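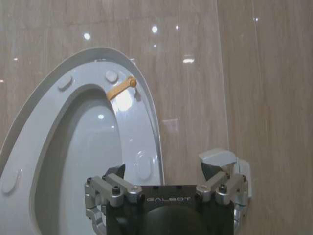 The gripper at the raised seat, washroom cell, Dravus site.

Robot Cell Technician (washroom cell)
Latimum, Dravus site
Full time, days, on site
Apply by 29 Sep 2021

Latimum runs a cleaning and handling cell at Dravus, known in the paperwork as Zusia and in the hallway by several other names. It is one arm, one gripper, a wrist camera and a tiled washroom with working plumbing. We need one person to look after it. The last job ad we wrote for this position mentioned "cutting-edge autonomy" four times and hex keys not at all, and we got the applicants we deserved.

What the job is

You will own the cell. In practice you will own its screws. The finger linkages are held together with socket screws, and a large part of your morning is going over them with a torque driver and writing down which ones have moved since yesterday. The log currently stands at 3,207 entries. Some of them are useful.

After that you check the fingertip pads for wear, wipe down the camera, run the open and close test, and drive the gripper to its taught points one by one. The point next to the rim of the raised seat is the fussy one. A few millimeters matter there, and the approach has to be retaught whenever the seat assembly is swapped.

Other regular work:

Changing fingertip pads every 2,000 cycles, or sooner if you don't like the look of them. You are allowed to not like the look of them.
Recalibrating the wrist camera. Glossy wall tile and ceiling lights give it plenty to think about, so you will also be adjusting exposure and keeping notes on glare.
Replacing seat bumpers, hinges and anything else on the fixture side. You will become a known face at the hardware store.
Tracing cable faults. The cable that tests fine on the bench is usually the one.
Keeping the spare parts shelf in an order that a second human being could follow.

Once a quarter you strip the gripper, clean it, and put it back together with the same number of parts. We do mean the same number.

Who we are looking for

Someone who has kept a machine running for at least a couple of years. It doesn't have to be a robot. Packaging lines, elevators, vending machines and dental equipment all count. You should be able to read a wiring diagram, use a multimeter without looking up which hole the red lead goes in, and write a fault report that doesn't say "acting weird."

Some scripting is handy. The cell software is called Maillard and was written in a hurry in August. You will not be asked to fix it, though you will be tempted.

You need to be comfortable kneeling on tile and lifting a toolbox. We supply knee pads, and they are the good ones.

What you get

Paid overtime, health coverage from day one, and a $300 yearly allowance for tools that are yours to keep. There is a training budget as well, which has to be applied for on a form of unusual length. Parking is free and there are 130 spaces, most of them far from the door.

How to apply

Send a resume and one page about something you repaired that stayed repaired. If it didn't stay repaired, tell us what you did the second time. Cover letters are optional and photos of tidy toolboxes are welcome. Shortlisted applicants spend a paid half day with the cell, where we hand you a gripper with one fault in it and a cup of coffee with several.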